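Tenasska Guest Lounge Setup Guide
Section 5: Tea Counter
Revised 11/12/22

This section covers the stone counter by the window. Set it up before the lounge opens and again after each group leaves. Supplies are in the Bruvitz cabinet, second shelf.

Before you start

Wash and dry your hands. Wipe the stone with a damp cloth and the pH-neutral cleaner, then go over it with a dry one. Use the dry cloth only on the two wood panels set into the counter.

CAUTION: Do not use vinegar, lemon or scouring powder on the stone. Do not put a hot teapot directly on the wood panels.

Setting the tray

1. Place the black tray at the front center of the counter, long side facing you.

2. Put the empty teapot on the left half of the tray with the handle pointing left. The handle may stick out past the tray.

3. Fold one cream paper napkin and lay it on the right half. Hold the left edge down with one hand and smooth toward the lower right with the other. Replace any napkin that is torn or spotted.

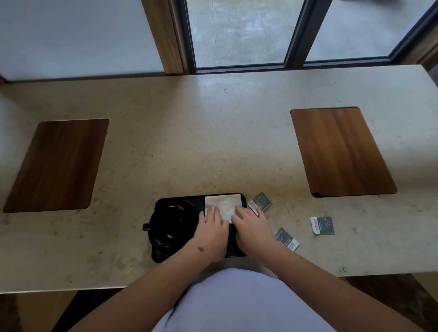

4. Take three sachets from the Liem box and set them to the right of the tray. Line them up with the white strip facing the guest. Check the date on the box, not on each sachet.

5. Fill the teapot when the guests are seated. Stop 200 ml short of full so that it pours cleanly.

NOTE: A new carton holds 2000 napkins. Reorder on form 43 when you open the last one.

Clearing

Let the teapot cool before you carry it. Throw away the napkin even if it looks unused. Unopened sachets go back in the box if they are dry. Wash the tray by hand and stand it on edge in the Tromport rack.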